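Filed under: Short Fiction, Accounts & Apps
2 comments | Share

The Closure of Account 446

2020-01-05

The request came in through the web form at ten past nine. Ankit Goel opened it, set its status to Pending and read it through.

The user wished to close an account on Rillness. The account had been opened in August, four years earlier. It held 400 photographs, no videos and one draft that had never been posted. Under Reason for Leaving the user had chosen Other, and in the box beneath Other had typed: "It is not mine."

Rillness was a photo-sharing service owned by Stutier. Stutier had bought it for its users and then found that the users were leaving. Closures had been automatic until the spring, when the button was taken off the settings page and replaced with a form. Each form produced a ticket. The tickets were handled by a team on the second floor, and for the purposes of this ticket the team was Ankit.

The procedure had four stages. In the first, the agent confirmed that the request had been made by the account holder. In the second, the agent offered a pause as an alternative to closure. In the third, the data was exported and a link was sent. In the fourth, the account was placed in a queue and deleted after a waiting period, during which any login would cancel the request.

The account could not pass the first stage. The person who had filled in the form had said, in writing, that they were not the account holder. They had done so while logged in with the correct password, from a device that had been trusted for four years.

Ankit sent the standard reply, which asked for proof of identity.

The answer arrived before he had finished his tea. Attached was a scan of a driving licence. The name on the licence matched the name on the account and so did the date of birth. The message said: "I am the person named. I did not take the pictures. Please close it."

He searched the knowledge base for "did not take the pictures". It returned an article on copyright claims and an article on resizing. The copyright article required a claimant, and there was no claimant. He closed both.

Agents were permitted to view the contents of an account where this was necessary to resolve a ticket. The view was logged, and the log asked for a justification. He typed "Ownership query" and pressed Continue.

The photographs loaded in rows. A canal, a bus shelter, a plate with a fork on it. The same kitchen window at different hours. Every upload carried a device name in its metadata, and in every case the device name was Gorneo. He had not heard of a phone called Gorneo. He looked it up in the device register and found it listed as Recognised, with no maker and no model number. The date on which it had been added to the register was blank.

He wrote to the user and asked what a Gorneo was.

"I was hoping you could tell me," the user wrote. "I downloaded the app and looked at it for a week. Then I stopped using it. It did not stop."

Ankit read this twice. He changed the category of the ticket from Closure to Unauthorised Access, which moved it to a different queue, and the queue moved it back. Unauthorised Access required at least one login that the user did not recognise. There had been no such login. There had been no logins at all between the first week and that morning. The photographs had been added to the account without anyone opening it.

At eleven he raised the matter with Uzor. Uzor was the tool that handled escalations. It read the ticket, the attachments and the agent's notes, and it produced a recommendation with a confidence score.
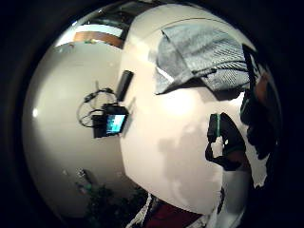
Uzor recommended that the account be closed. The confidence score was as high as he had seen it. Under Supporting Evidence, where it normally quoted a paragraph of the terms, it had put a link to the draft.

He had forgotten the draft. He opened it and wrote "Ownership query" in the log a second time.

The draft contained no photograph. It had a caption, saved in August, on the day the account was opened, and never edited. The caption said: "Ankit, please use the second form."

He checked the list of forms. There was one form. He refreshed the page and there were two.

The second form was shorter than the first. It had no box for a reason and no offer of a pause. It asked for the account number, which he entered, and for the name of the device to be released. He typed Gorneo. At the bottom was a tick box confirming that the agent understood this could not be undone, and he ticked it, as he did on every other form.

The account was deleted without a waiting period. The export stage was marked Not Required. When he looked at the device register again, the entry for Gorneo was still there, but its status had changed from Recognised to Available.

He wrote to the user to say that the request was complete. The message was returned by the mail server as undeliverable.

Ankit set the ticket to Resolved and entered the time spent. His own phone lit up with a notice from Rillness, thanking him for his first upload.

Tags: flash fiction, office stories, deleting your account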